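Ticket: Phone app drops connection to heating controller
Site: Numulham office, first floor
Opened: Mar 24, 2024
Priority: normal
Status: waiting on supplier

Reported fault
The Gelley heating app loses the controller after a few minutes. The wall panel keeps working and the boiler follows its own timer, so the rooms stay warm. Only the app is affected.

Step 1. Restart and check signal
Restarted the router and the controller. Signal at the controller is good. The app came back, then dropped again before the first log entry had been written. 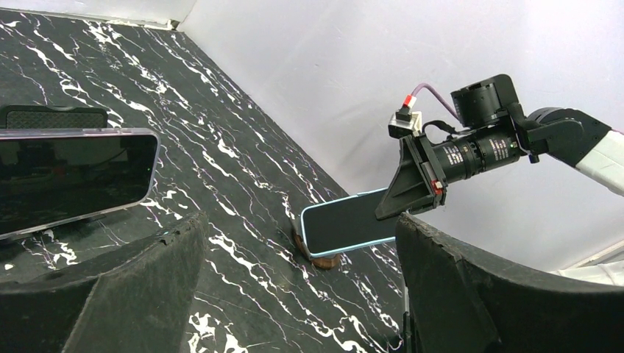 The controller log holds 2,000 lines and then overwrites itself, so I exported it before going further. It had reached line 1,345. Most entries are the same timeout message, and none of them mention the boiler. For the app side, Gelley want it tested with the phone screen off as well as on, with the phone propped sideways on a stand and left alone. Same result both ways — the app shows "controller not found" when reopened.

Step 2. Change the polling interval
Default is 200 seconds. Raised it to 4,000 in the installer menu. The drops became less frequent but did not stop. Put it back to the default, as the longer setting made the room temperatures in the app badly out of date.

Desk items such as the orange mesh organiser can stay where they are. The signal reading was the same at every spot tried. 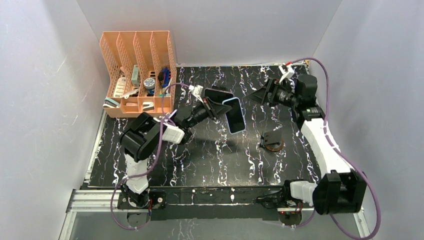

Step 3. Firmware
Controller is one version behind. The update file from Østergaard downloads but fails its check at the end. Tried twice, by cable the second time. Left on the old version.

Next action
Log sent to Østergaard with a request for a fresh update file. They expect to have one in April. Until then please use the wall panel for any changes, and do not reset the controller — that wipes the room schedules.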